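Tauschen statt kaufen: ein Jahr Küchentausch in der Siedlung

Seit letztem Mai läuft bei uns in der Siedlung ein Küchentausch. Ich bin mehrfach gefragt worden, wie das funktioniert und ob man so etwas woanders auch machen kann. Deshalb schreibe ich es einmal zusammen.

Angefangen hat es mit einem Zettel am Schwarzen Brett neben den Briefkästen. Dušan Zeman aus dem Nachbarhaus hatte zu viele Einmachgläser und suchte Mehl. Ich hatte Mehl, und zwar drei Sorten, die ich für ein Brotprojekt gekauft und dann nicht verbraucht hatte. Wir haben getauscht, und eine Woche später hing ein zweiter Zettel daneben, diesmal mit der Frage nach einer Springform. Danach ging es ziemlich schnell.

Heute machen neun Haushalte mit. Wir treffen uns einmal im Monat am Sonntag im Gemeinschaftsraum, von drei bis fünf Uhr nachmittags. Wer etwas abgeben will, bringt es mit. Wer etwas sucht, sagt es. Geld ist nicht im Spiel.

Was getauscht wird

Am Anfang waren es vor allem Vorräte: Reis, Linsen, Gewürze, die in Großpackungen gekauft worden waren. Inzwischen ist es gemischter. Im Herbst kommen Äpfel und Zucchini, im Winter eher Konserven und Gebäck. Geschirr wird das ganze Jahr über getauscht. Ich habe auf diese Weise meine alten Suppenteller abgegeben und dafür eine Auflaufform bekommen, die genau in meinen kleinen Ofen passt.

Bei Gebackenem haben wir uns darauf geeinigt, dass die Zutaten auf einem Zettel danebenstehen. Zwei Kinder in der Siedlung vertragen keine Nüsse, und nach der dritten mündlichen Nachfrage war klar, dass es schriftlich einfacher ist. Der Zettel muss nicht schön sein. Mehlsorte, Fett, Ei ja oder nein, Nüsse ja oder nein, fertig.

Gebackenes geht übrigens immer zuerst weg. Wer um halb vier kommt, findet meistens nur noch Krümel und Linsen.
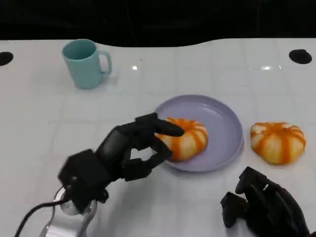 Was nicht getauscht wird

Wir haben eine kurze Liste mit Dingen, die zu Hause bleiben. Sie ist nach und nach entstanden, jeweils nach einem konkreten Anlass.

Rohes Fleisch und roher Fisch sind ausgeschlossen, ebenso alles mit rohem Ei. Angebrochene Packungen sind erlaubt, wenn es sich um trockene Sachen handelt und das Öffnungsdatum draufsteht. Angebrochene Gläser sind nicht erlaubt. Elektrogeräte gehen nur, wenn man sie vor Ort einmal einschaltet. Das haben wir nach einem Mixer von Pumetti eingeführt, der auf dem Tisch einen sehr guten Eindruck machte und in meiner Küche dann gar keinen mehr. Ich habe ihn zum Wertstoffhof gebracht, was ich mir gern erspart hätte.

Beschichtete Pfannen mit Kratzern will auch niemand haben. Das steht nicht auf der Liste, aber sie bleiben zuverlässig stehen und müssen wieder mit nach Hause.

Wie wir den Wert festlegen

Gar nicht. Im ersten Vierteljahr hatten wir ein Punktesystem. Ein Glas Marmelade waren zwei Punkte, ein Kilo Mehl einer, ein Topf je nach Zustand bis zu sechs. Dušan hatte dafür eine Tabelle angelegt, und die Tabelle war gut gemacht. Nur saßen wir am Ende länger an der Tabelle als am Tisch. Es gab eine Diskussion über den Punktwert von selbst gezogenem Basilikum, die mir heute noch unangenehm ist, weil ich sie angefangen habe.

Bei der letzten Abrechnung standen 1.617 Punkte in der Summenzeile. Was man damit anfangen sollte, wusste keiner von uns. Wir haben die Tabelle danach nicht weitergeführt.

Seitdem gilt: Man nimmt, was man braucht, und bringt mit, was man übrig hat. Manche bringen mehr, manche weniger. Meine Nachbarin im Erdgeschoss bringt seit Monaten nur Kräuter und nimmt dafür Kartoffeln mit. Beschwert hat sich darüber noch niemand, und die Kräuter sind sehr gut.

Obst und Gemüse

Frische Sachen sind der schwierigere Teil. Sie müssen am selben Tag weg, und die Mengen passen selten. Im August hatten wir so viele Zucchini, dass ich nach dem Treffen noch mit dem Fahrradanhänger durch die Nachbarstraße gefahren bin. Im Februar lagen zwei Köpfe Kohl und ein Beutel Zwiebeln da.

Bewährt hat sich, vorher anzukündigen, was kommt. Wir haben dafür eine Nachrichtengruppe, in die man bis Samstagabend schreibt. Wer schon weiß, dass er fünf Kilo Äpfel loswerden muss, schreibt das hinein, und dann bringt jemand anders vielleicht passende Gläser mit oder plant gleich einen Kuchen ein. Bilder sind in der Gruppe gern gesehen, weil man bei Obst und Gemüse sofort erkennt, in welche Richtung man kochen kann.

Was am Ende übrig bleibt, wird bei uns im Haus verkocht. Ich mache meistens eine Suppe daraus: Zwiebeln anschwitzen, alles klein schneiden, mit Brühe auffüllen, eine halbe Stunde kochen, pürieren. Bei Kohl lasse ich das Pürieren weg. Einen Schuss Essig zum Schluss finde ich fast immer richtig. Eingefroren wird in alten Joghurteimern, die ebenfalls aus dem Tausch stammen. 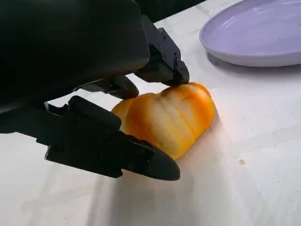 Frisches Gemüse oder Obst kommt am besten früh auf den Tisch.

Was es uns bringt

Ich habe nicht ausgerechnet, wie viel Geld ich spare. Viel wird es nicht sein. Ich kaufe aber anders ein. Vor dem Treffen sehe ich meinen Vorratsschrank durch, und dadurch weiß ich überhaupt erst, was darin steht. Früher hatte ich vier angefangene Packungen Couscous und habe eine fünfte gekauft.

Außerdem kenne ich jetzt Leute, an denen ich jahrelang im Treppenhaus vorbeigegangen bin. Man redet über einem Topf leichter als über dem Müllcontainer, das ist jedenfalls meine Erfahrung.

Wer selbst anfangen will

Drei oder vier Haushalte reichen. Ein fester Termin ist wichtiger als ein schöner Raum, wir haben die ersten Male im Fahrradkeller getauscht. Stellt einen zweiten Tisch für Geschirr auf, sonst landet alles durcheinander. Und legt gleich am Anfang fest, wer am Ende den Boden wischt. Bei uns wechselt das nach Hausnummern.

Das nächste Treffen ist wieder am Sonntag um drei. Ich bringe Rhabarber mit und suche eine Kastenform, gern eine lange. Wer eine übrig hat, kann mir auch hier in die Kommentare schreiben.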